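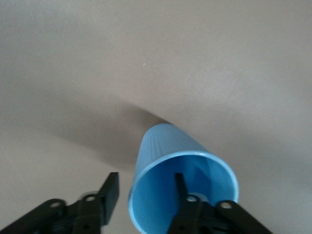

Figure 1. Wrist camera view from the cup task: cup on its side, right finger inside the mouth, left finger outside, gripper still open.

Manole project: progress report to Davano
Period ending 31 March 2021
Prepared by Tamara Chiriac

Where we are

The plan you funded asked for 299 usable demonstrations of a gripper picking up a cup that has fallen over. We have 200. The remaining 99 are the awkward ones, which we had scheduled for last on the theory that we would be better at it by then. We are somewhat better at it.

A usable demonstration, for anyone joining the file at this point, is one complete run steered by a person, from the arm's start position to the cup standing upright and let go, with the wrist video and the joint readings both intact. Lose either stream and the run is worth nothing to the learner, however graceful it looked. Dorin Sima has produced some very graceful runs with no joint readings.

What changed since October

We dropped the outside pinch as the standard grasp. Squeezing the cup by its outer wall works well until the cup decides to roll, and a cup on its side has few other ambitions. Octavian Tănase proposed going in with one finger through the mouth and closing the other against the outer wall, so that the cup is held by a single thickness of plastic. Figure 1 has the fingers on either side of that wall before closing. All runs collected this year use this grasp. The older pinch runs are archived and do not count toward the 200.

The operators took a while to like it. From the wrist view the inside finger is easy to judge, but the gap on the outside is harder, and the early habit was to creep up on it in tiny corrections. The learner copies hesitation as faithfully as it copies everything else, so our first trained version dithered beside the cup like someone choosing a melon. We now ask operators to pause once, line up, and commit. Runs with more than 2 corrections after the pause are set aside for review by Liviu Ardeleanu, who has become very strict and seems to be enjoying it.

We also settled the colour question. Your reviewer asked whether a light blue cup on a beige surface was too easy to pick out. It probably is. We are keeping it for the base set, where we want the learner's mistakes to be about grasping, and will bring in less obliging colours once the base set is finished.

What did not go well

The labelling tool from Tokgate arrived late and then labelled every run as a success, including one in which the cup ended up on the floor. Darmawan Lau has written a replacement that asks the operator to press one key for good and another for bad. It cost us an afternoon and has so far been right about the floor.

Logging was our larger problem. The video and joint clocks drifted apart over long sessions, and by the end of a shift the gripper appeared to close before anyone had told it to. We enjoyed the idea of a learner with foresight for about as long as it took to find the fault. Clocks are now reset at the start of each run. The affected runs have been thrown out and are not in the total above.

The spare operator station promised for the Relitz room is still in its boxes. We have the station and we have the room. The desk is the subject of correspondence.

Money

Spending is under plan, mostly on account of the desk. We would like to move the unspent furniture line into operator hours, and need your written approval to do so. No further funds are requested.

Next period

Collect the remaining 99, starting with cups whose mouths point away from the arm, where the inside finger has to come round the long way. Retrain on the full set and test against cup positions the learner has not been shown. Write up the grasp procedure so that somebody outside our team could follow it; Octavian's present version is one page long and assumes you are Octavian.

Approval for the change to the furniture line can be sent to me directly, and I will pass it on to the people with the desk.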